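Can I stop ants getting into the kitchen corner without spraying?

Asked in Home & Garden, Zullcombe community help

Hello all, long-time reader and first-time asker, so please be gentle with me. We moved into our unit in Zullcombe in December and were thrilled with it, right up until the first warm spell, when the ants arrived. Little black ones, in a line, coming along the skirting board at breakfast time and again at 9 in the evening. We rent, and my mum minds our toddler here three mornings a week, so I'd really like to avoid surface spray if I can. I've wiped the trail with vinegar, which holds them off for a day at best, and I've been through the pantry twice. The floor is tiled all the way through and I mop it more often than I'd like to admit. What am I missing?
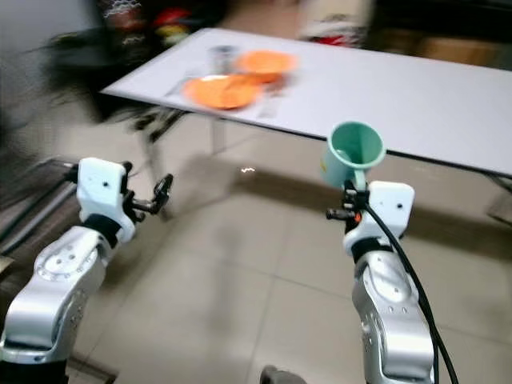
3 answers

Best answer
from Sekar Setiawan

Welcome! You have my sympathy, we had the same visitors for two summers running before I got on top of them, and I tried every remedy my aunties could suggest (cinnamon, chalk, cucumber peel — the cucumber did nothing except make the place smell like a salad).

The trouble with vinegar is that it takes away the trail but leaves the nest perfectly happy, so they simply lay another one. What you want is a slow bait they'll carry home. Mix one part borax to three parts sugar with enough warm water to make a syrup, soak a bit of cotton wool in it and put that inside a lidded container with small holes punched in the side. With a toddler about, it has to go outside, up high and well out of reach, near wherever they're getting in. Then leave them be. You'll see more ants for a couple of days and it will take all your willpower not to wipe them up!

Once they've thinned out, find the gap. Ours was behind the skirting, no wider than a pencil line, and a tube of caulk fixed it. Ask your landlord first, though most are glad to have it done. And anything sweet or grainy goes into a jar with a lid that screws down properly. The fold-over bag with a peg on it won't stop them, I'm sorry to say. Crockery is fine left out so long as it's been rinsed.
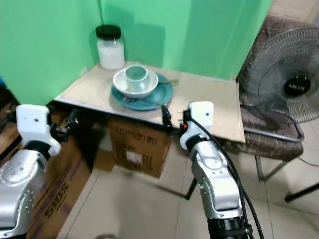 Soltance: Agree with Sekar on the bait, but please label the container clearly and keep it away from the pets as well. Our old dog would eat anything. I'd also check outside before you buy caulk. We had a shrub leaning on the wall and they were using it as a bridge, and after I cut it back we hardly saw another one.

Singhal
Just get the bait stations from the hardware shop, they come in packs of 12 and last ages. Worked for me.

Comment from the asker
Thank you all so much! There is a jasmine right up against that wall, so I'm off to find the secateurs, and I'll make up the syrup once Mum's gone home. Does the borax mix keep, or should I make it fresh each time?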